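Ticket 645: Table in shared lounge rocks, dishes rattle
Opened by: Marichka Hordiienko
Assigned to: Vojtěch Oravec
Location: Stelmakh guest house, ground floor lounge, round table
Priority: Low (changed from Urgent by V.O.)
Status: Open

Marichka Hordiienko wrote:
The round table in the lounge rocks. If you put an elbow on the side nearest the sofas, the bowls chatter like teeth. I had soup here last night and wore a portion of it. I have already tried the folded napkin under the foot, which lasted through one meal. Please send someone with a tool.

Vojtěch Oravec wrote:
Thanks for the report. Before I come over with a tool, could you tell me:
Does it rock with nothing on it?
Does it rock if you turn it a quarter of the way around?
Is the tablecloth caught under a foot?
I ask about the last one on account of ticket history. See July.

Marichka Hordiienko wrote:
I looked up July. The July ticket says "resolved, customer was standing on cloth." I would like it noted that the customer was not me.
It does rock with nothing on it. I took everything off to check, which used up every chair and part of the floor. I turned the table and it still rocks, but toward the door now, so I suppose that is a change of view.
The cloth is not under a foot.

Vojtěch Oravec wrote:
If the rock follows the table when you turn it, it's the table. If it stays in the same spot in the room, it's the floor. Yours followed the table. So, good news for the floor.
Next step: reach under and try each leg where it meets the top. One of them will probably wiggle. Tighten by hand, clockwise looking up from underneath. I know that is an undignified position and I'm sorry.

Marichka Hordiienko wrote:
One wiggled. I gave it 2 full turns and it stopped wiggling. The table now rocks less. The rattle is exactly as bad as before.
I maintain that this is one problem and you are going to tell me it is two.

Vojtěch Oravec wrote:
It is two. The leg was one. What are the dishes sitting on?

Marichka Hordiienko wrote:
Plates. The red ones with the gold edge, from the Sustetti set that came with the lounge. Everybody agrees they are too nice to put in the cupboard, so they live on the table and the bowls live on them.

Vojtěch Oravec wrote:
One plate or more than one? Wavy edge? And are the bowls all the same kind?

Marichka Hordiienko wrote:
Wavy edge. See for yourself. Table as it stands today, after the leg:
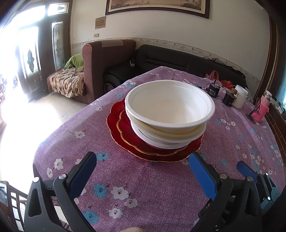
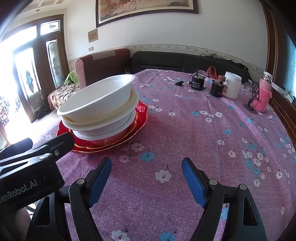

The Idham catalog calls that sort of plate a "statement piece." Mine has been making a statement every time someone walks past in shoes.

Vojtěch Oravec wrote:
OK, I think we have it. A stack of bowls that don't nest evenly will shift against each other at the slightest nudge, and you've put it on glass. Any movement in the table goes straight up through the pile. You could bolt the table to the foundations and it would still sing a bit when a truck goes by.

Please try these in order, and test after each one so we know which did it:
1. Take the bowls off the red plate and put them straight on the cloth. Lean on the table.
2. If it's quiet, put the plate back with a piece of felt or a paper towel between it and the bowls. Lean again.
3. If it rattles at step 1, unstack the bowls and put them back one at a time. When the noise starts, the last one in is your culprit.

Marichka Hordiienko wrote:
Step 1: much quieter. A small click remains.
Step 2: did this with a paper towel. Same small click. It looks like a diner, but a calm one.
Step 3: did this too, although you didn't strictly ask me to. The click arrives with one particular bowl that sits crooked in whatever you put it in. I have moved it to the cupboard, where it can be crooked alone.

Vojtěch Oravec wrote:
Excellent. And the leg?

Marichka Hordiienko wrote:
The leg has started wiggling again. I noticed at breakfast. Tea this time, not soup.

Vojtěch Oravec wrote:
Then the thread is worn and hand tightening won't hold. I've ordered a threaded insert from Drukemitz, 9 mm. They only sell them in bags of 7, so this house is now well defended against loose legs for some years. Until it gets here, tighten before meals and try to lean on the side by the door.

Marichka Hordiienko wrote:
Tighten before meals. I will put it on the wall next to "wash hands."
Can the priority go back up to Urgent?

Vojtěch Oravec wrote:
Raised to Medium. Urgent is for water coming through a ceiling.

Marichka Hordiienko wrote:
Noted. Please also change the title, as the dishes no longer rattle and I don't want the next person to read this and throw out the bowls.

Vojtěch Oravec wrote:
Title field locks once a ticket has replies. I've added a tag instead: "leg, not dishes." Waiting on part.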